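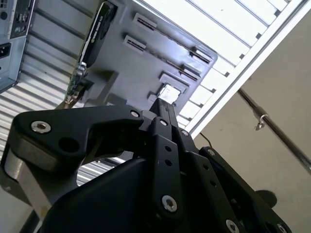
Section 4 of the club manual covers setting up the arm for the card removal task, from powering on to the first slow run. Read Section 3 (Wiring and Emergency Stop) first. By this point the Fillier gripper should be bolted to the arm and the practice computer parts should be at the station. The card task uses the black graphics card with the silver metal mounting bracket. Before doing anything else, look over the silver screws on the finger links and on the two narrow bars in the center. They work loose over a season, and a loose one will throw off every position you teach.

Print this page | E-mail this page

4.1 Before you start

1. Sign the bench log and write down which team is using the arm.
2. Check that the practice computer is unplugged from the wall. It stays unplugged for this whole section.
3. Put on safety glasses. Tie back long hair and take off lanyards.
4. Try each gripper screw with the hex key from the Gouveia kit. Snug is enough. The links crack if you force them.
5. Open and close the fingers by hand with the power off. They should move freely and meet evenly at the tips.

CAUTION: Keep hands out of the space between the finger links whenever the green light on the controller is on.

4.2 Homing the arm

1. Turn on the controller and wait for the Tronusero start screen.
2. Press HOME. The arm moves at low speed to its rest position.
3. Load the file cardpull_base. Do not load last year's file. It was written for the old fingers and will drive the tips too far.
4. Set speed to 26 percent and leave it there until 4.4.

Note: If the arm stops partway and shows error 158, the wrist cable is wrapped. Power off, unwind the cable, and home again.

4.3 Teaching the approach

1. Jog the gripper toward the card until the tips are a finger's width away.
2. Turn the wrist until the two center bars line up with the edge of the card.
3. Save this as Point A.
4. Jog forward in the smallest step until the tips touch, then back off one step. Save as Point B.
5. Close the fingers with the force setting at 500. Watch the card. If the cover bends, open the fingers and lower the setting.
6. Release the slot latch by hand, with a second team member holding the stop button.
7. Save the pull direction as Point C. The card must come straight out of the slot. Any tilt can damage the contacts.

CAUTION: Never use the tips to press on the motherboard. Treat the parts on it as fragile even though this is a practice unit.

4.4 First run

1. Stand behind the yellow line.
2. Run A to B only, three times.
3. Run the full sequence once at 26 percent.
4. If all points hold, raise the speed in small steps. The limit for the Barnska meet is set in the rules packet, and club practice stays below it.
5. Save the file with your team name and the date.

Note: The finger motor is due for grease every 2,000 cycles. The counter is under Tools, second page. Tell Zuleica Guerra when it gets close, and do not grease it yourself.

Revised 8/4/24. Replaces the January version.

Search the manual Enter keyword Go

Comments (3)

teamb_wires
Step 4 in 4.3 took us most of a meeting. Use the smallest step from farther back than you think. We kept bumping the card and had to start over from Point A.

mkp
Which hex key fits the big screw low on the front bar? The one in our kit is too small.

Zuleica Guerra
mkp, the larger key is in the lid of the kit, not the tray. Please put it back in the lid when you are done. I will add that to 4.1.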